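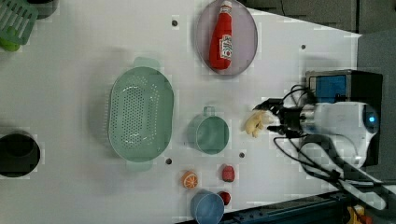
Teaching by Repetition

At the Skaradell laboratory, the slow work of showing a machine how to clear a table has become a discipline of its own

By Nouhaila Fahmy
10 October 2023

The working day at Skaradell begins with a reset. An operator lays out plates, cups and toy food on a white table, checks the arrangement against a printed card, and returns to the controls. The arm moves in from the side, closes its two fingers on a piece of plastic fruit and carries it to wherever the card says it should go. Then the table is laid out again, differently.

The laboratory has recorded 3,000 of these short episodes for Brumier, its manipulation project. Each one pairs the movements of the arm with what the cameras saw and with a written instruction in ordinary English, such as "put the banana in the colander" or "move the ketchup off the plate." A learning system is later trained on the collection, with the aim that it will carry out instructions of the same sort on tables it has not met before.

Tsehay Gebreyes, who directs the project, came to it from a background in industrial control, where a robot is told exactly where to go. She describes the change as one of paperwork as much as mathematics.

"In a factory, I would have specified the position of the cup," she says. "In this work I specify how the cup should vary, and I have to be able to show afterward that it did."

Variation is the subject of most meetings at the laboratory. In its first months the project relied on operators to arrange the objects as they pleased. When Ismail Benmoussa reviewed the results, he found that people are tidy. Cups stood upright with their handles turned the same way, and food was placed where the arm could reach it comfortably. A system trained on those episodes performed well in the morning layouts and poorly when a visitor set the table.

The printed cards were introduced in September as a remedy. There are 171 of them, generated by a program called Uniyal, and they call for bottles lying on their sides, dishes close to the table's edge and small items grouped together. Operators may not correct a layout that looks awkward. They may stop an episode only if the arm is about to strike something.

The objects themselves are modest. Toy food is light, does not spoil and survives being dropped, and a set can be replaced the same afternoon from any store that sells play kitchens. Its shapes are nevertheless demanding. A bunch of bananas offers no flat side to a gripper with two fingers, and a slice of orange lies so low that the fingertips must come almost to the surface. Perforated dishes have caused difficulty of another kind, as depth cameras tend to report the holes unevenly.

Amr Abdelaziz trains the operators. New staff spend their first 10 sessions on practice episodes that are discarded. Most arrive able to move the arm within an hour, he says, but the habit of hesitation takes longer to lose. A pause above an object means nothing to the person at the controls, who is simply judging the distance. The system learns the pause along with everything else.

"We had a model that waited over every cup," he recalls. "It was copying us faithfully."

Failures are kept. If the fingers close on air, the operator tries again and the recording continues, and the episode is marked with one of seven labels describing what went wrong. Karim Bouzid, who maintains the archive, argued for this policy against some resistance. He holds that a collection made up entirely of clean grasps teaches a machine nothing about recovery. The labels are applied the same day by a second person, and any disagreement goes to him.

The policy has a cost. Labeling takes longer than recording, and the archive has twice been closed to new material while the staff caught up. Dr. Gebreyes has declined to shorten the procedure. A proposal to label automatically, using a tool called Herico, is under trial, and its decisions are compared with those of the staff before any are accepted.

Whether the Brumier collection will serve robots other than the laboratory's own remains an open question. The arm, the table and the gripper are all part of what the system learns, and moving to different equipment may require fresh recordings. The team plans to test this with a second station, using the same cards and a darker tabletop. The operators for that station have been hired and have started their practice sessions under Mr. Abdelaziz.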